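How to clean and re-shape an old wicker basket

Posted July 24, 2025 in Fix it at home

Quick one today, got a pile of baskets to get through before the Sekedwood fair. This is for willow, rattan and most other woven stuff. Not for painted ones, paint flakes when you soak it and thats a whole other page.

What you need

Soft brush (old toothbrush for the corners). Vacuum with the brush end on. Washing up liquid. Bowl of warm water. Spray bottle. Two old towels. Pegs, string, a few heavy books.

Step 1. Dust first. Always. Vacuum inside and out, then go along the weave with the toothbrush. Wet dust turns to mud and you'll never get it out of the gaps.

Step 2. Wash. Small squirt of liquid in the bowl, swish, damp cloth, wipe with the weave and not across it. Wipe again with plain water. Mould? White vinegar and water, half and half, outdoors, let it sit 18 minutes or so your tea goes cold, then wipe.

Step 3. Wet it properly, if it's bent. Spray all over until the strands give a bit when you push them. Dry cane snaps. Halima Magesa taught me to put a wet towel over the worst side and leave it overnight, works better than spraying every ten mins.

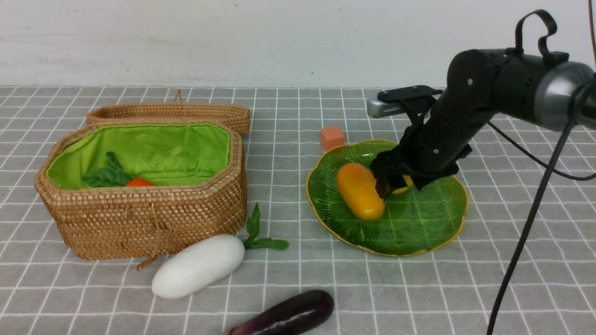 Can I put it by the radiator to dry faster?
Keep it well away from heat. Fast drying makes the strands brittle and they split at the bends, so give it a day or two somewhere airy and out of the sun.

Step 4. Shape it. Push the sides where you want them with your hands, slowly. Pack with a rolled towel. Books inside against the walls if it has flat sides, string round the outside if it bulges. Lids go flat under a book, seperately if they come off. If the lid is attached, dry it closed with pegs so the two edges match up.

Step 5. Loose ends. Tuck back under the next strand with a blunt knitting needle. Wont stay? Dot of wood glue, peg, leave overnight. Snip anything that's too short to tuck.

Step 6. Oil, if you like. Boiled linseed, tiny bit on a rag, wipe off the extra. Skip it for bread baskets. Lay the rag out flat outside to dry after, never scrunched up in the bin, they can catch fire.

Hinges and cord loops next time, I'm waiting on cord from Paquette.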